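The Ferry to Esik

My aunt kept the ticket office at Skosa for the whole of my childhood, and when she became ill I came back from the city to sit in her chair. It was meant to be until the end of the month. I brought one bag and two pairs of shoes, and the second pair I did not need, because the ticket office at Skosa is a hut with one window and the road before it is gravel.

The ferry is called Issa. She goes over to the island of Esik in the morning and returns in the evening, and between these two times there is very little to do. My aunt had filled the hours with knitting. I cannot knit, so I cleaned. I cleaned the shelf with the rolls of tickets, the drawer with the foreign coins, and the tin box where she put everything that passengers left behind on the bench. There were gloves in it, and a key with a wooden fish on its ring, and a letter.

The letter was not opened. It had a stamp but no mark from the post, so it had never travelled anywhere. On the front was written only a house name, Prada, and below it Esik, in a handwriting that leaned backwards as if it walked against the wind.

I put it back in the box. Then I took it out again.
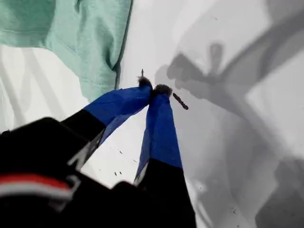
What my aunt said

In the hospital they had given her the bed by the window, and she complained that the window showed only the car park. I told her about the rope that had been changed and the price of the return ticket. When I had no more news I told her about the letter.

"That one," she said. "Leave it."

"Somebody wrote it. Somebody waits for it."

"Nobody waits so long." She turned her hand over on the blanket and looked at the inside of it. "There was a man who came for the morning boat, and he sat on the bench and did not get on. The next morning he came again. He bought a ticket each time, you understand. I said to him, you can use the one from yesterday, and he said no, yesterday was yesterday. In the end he did not come any more, and the letter was on the bench."

"And you did not send it?"

"He could have sent it himself. There was a stamp on it already. If a man puts on the stamp and still carries the letter in his pocket, then it is not for me to decide."

I thought this was wrong, but she was tired and I did not want to argue. On the bus home I was angry with her for the whole way, and then at the last stop I was not angry any longer, only hungry.

The tickets

My aunt wrote every day in the book how many tickets she sold, and in the margin the weather. I read backwards through the years in the long middle part of the day, while the gulls walked on the roof with their hard feet. Ticket 197 was sold on a morning of fog. It was the only ticket that morning, and behind the number she had made a small cross. The next cross was by ticket 338. I turned the pages and found more of them, sometimes close together and sometimes with a whole winter between. The last one was 831, and beside it she had written: Clear. Could see the houses.

So he had not come each morning one after another, as she told it. He had come for years.

I sat with the book open until somebody knocked at the glass and wanted a ticket for a bicycle.

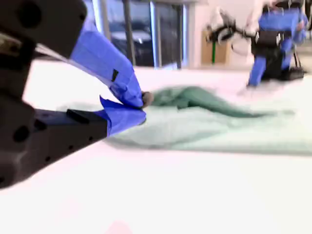
It is hard to explain why I decided as I did. I was not curious about what stood in the letter. I believe I was tired of sitting on the side where the boat leaves from. All my life I had seen Esik as a low grey line with a few white points on it, and I had never gone over, not even as a child. My aunt always said there was nothing there to see, and besides, who would sell the tickets?

On Wed 24 July I sold the tickets for the morning boat, and then I sold one to myself. I wrote it in the book. I hung the sign in the window and walked down the ramp with the letter inside my jacket, and the deckhand looked at me as if the hut itself had stood up and come on board.

The crossing was shorter than I had imagined. From the water one sees how small Skosa is. I looked for the hut and for a moment could not find it, and my heart beat quickly, as when one feels for a purse and it is in the other pocket.

Prada was the last house before the fields end. The name was painted on a board by the gate, and someone had gone over the letters again with fresh paint, not very straight. There were beans growing up on strings, and on the step stood a pair of boots with their backs trodden flat. I knocked. I had prepared a sentence, in which the words "my aunt" and "found" and "very sorry" came in a good order.

The woman who opened was old, but not so old as I had made her in my head. She had flour on her arms. I forgot the sentence and only held out the letter.

She did not take it at once. She wiped her hands on her apron, first the front and then the back, and she bent down to look at the handwriting while I was still holding it.

"Is he on the boat?" she asked.

"No," I said. "I'm sorry. Only me."

She nodded as if this was the usual answer. Then she took the letter and put it on the windowsill, between a cup and a row of tomatoes that were waiting to get red, and she did not open it.

"You will have to stay until the evening," she said. "There is no other boat. Can you shell beans?"

I said that I could learn. She moved the boots to one side with her foot, so that I could come in.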